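3.2 Collecting the demonstrations

We wanted the Zundero set to look like the sort of kitchen table people leave behind after breakfast, so we laid out toy food and a few dishes on a white tabletop and let each operator work at whatever pace felt comfortable. An episode runs for at most 60 seconds, and every operator recorded 18 of them before handing over to the next person. We were glad of the plush banana in particular – it squashes and folds in the fingers in a way that hard plastic fruit never does, and a policy trained only on stiff objects tends to close on it far too timidly. Views from the wrist and from over the table were both kept, and neither was cropped or colour corrected. 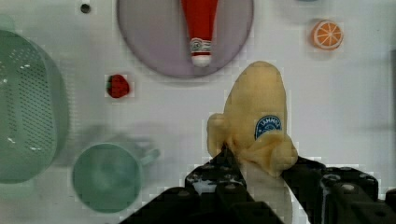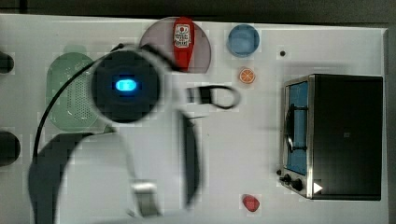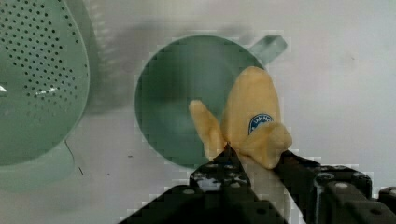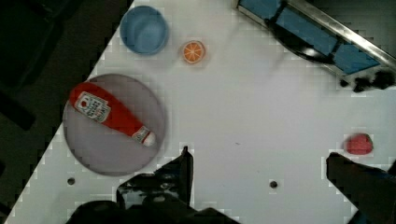
Figure 5. Views from the Zundero collection. The first and third are wrist views with the plush banana in the grasp; the second looks down on the arm and table, and the fourth is a wrist view with the fingers apart.

Carmela Cordero, reading an early draft, objected that unhurried operators make for flattering data, and that a policy raised on it might dawdle once it left the lab. We think that is a fair worry. In May we went back and tagged each episode by speed, and the slower ones are now sampled at half weight during training, though we kept all of them in the release for anyone who would like to try a different balance.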